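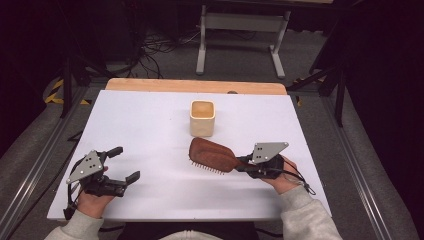
3.2 Item selection and wording

The naming task drew on household objects that have more than one common name in American English. Candidate items came from the Clovbridge word list, which gives spoken and written frequency for each name separately. We removed items whose names differ only in spelling and items for which one name is a trade term. The final set held 32 items, each with a preferred name and at least one competing name.

Competing names fall into two groups. In the first, the names sit at different levels of detail, as with "brush," "hairbrush," and "paddle brush." In the second, the names sit at the same level and divide by region or age, as with "spatula" and "turner." The two groups were analyzed separately, as earlier work with the Gillik norms found that the first group shows longer naming times even when overall agreement is matched.

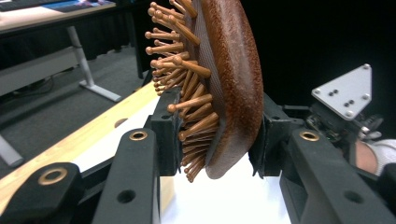
Figure 2. Paddle hairbrush seen edge-on, with the ball-tipped pins to the left.

Speakers typed the first name that came to mind. Responses were scored in Clorkix by exact match after removal of articles, plural endings, and plain typing errors. A response such as "brush for hair" was scored as a phrase and kept out of the agreement measure — it was counted in the phrase rate given in Table 4. Responses entered later than 2000 ms after item onset were treated as missing for the timing analysis but kept for the agreement analysis.

3.3 Procedure

Each session began with a practice block that used none of the test items. The order of test items was random for each speaker, with the limit that two items from the same room of the house could not follow each other. A blank interval of 300 ms came before each item. Speakers could rest between blocks and started the next block themselves.

Questions raised in review are taken up at the point where they apply. 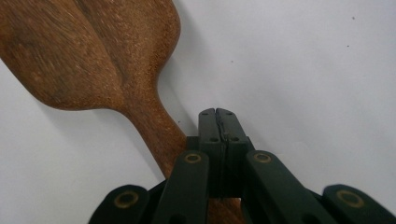
Why was name agreement not computed over the phrase responses as well?

Phrases vary in ways that single nouns do not, and two speakers who share the same meaning will often order the words differently. Pooling them would lower agreement for items with long names and leave the others unchanged.

3.4 Agreement measure

Agreement was computed as the H statistic, with the share of the most common name reported next to it. An item on which all scored responses match has H = 0 and a share of 100 percent. The Guo correction for small samples was applied to both groups.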